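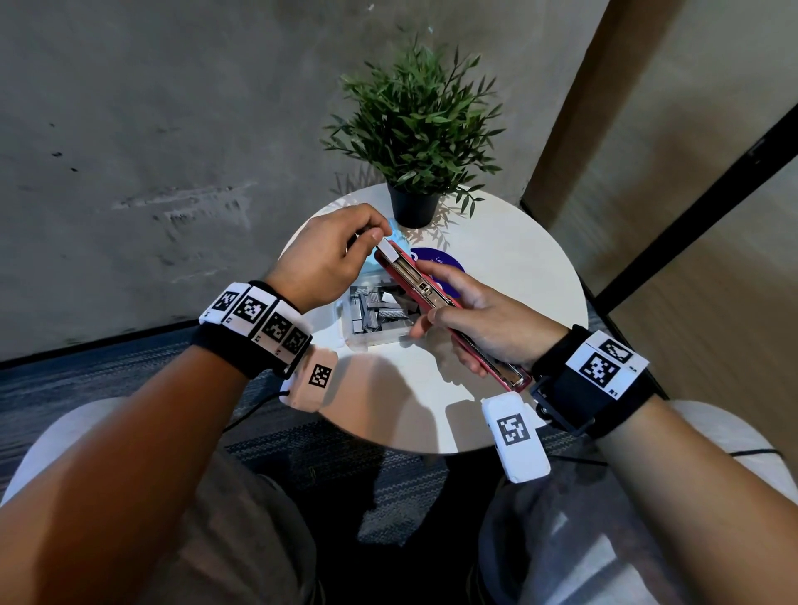

The open afternoon at Sareo ran from 2 p.m. and I stayed until they put the lights out at the far end. The Prurnora building is a short walk from the tram stop, but the sign is small and I went past it twice.

My question going in was whether any of these machines can do an ordinary chore yet. The answer depends a lot on the chore. Wiping a worktop, yes. The arm on the first stand did it well enough, though slowly, and it left the corners. Folding towels took 4 minutes a towel. Sorting screws into trays was better than I would manage after lunch.

Loading a stapler is where it gets hard. A person holds the body in one hand, pinches the strip in the other and lines it up with the channel by feel. The Vimasia arm had 13 goes while I stood there and got the strip in on two of them. It dropped it or came in at a slant on the rest. The engineer said they had 2,640 recordings of people doing small desk jobs and 712 of those were staplers, and she thought they needed a good many more.

The Kaewkla stand had a dishwasher loader, switched off for a software fault. I went back at four and it was still off.

So for a shop floor with the same part in the same place all day – probably, and some already do. For a kitchen drawer or a desk, I would wait. Tea was free, parking was not.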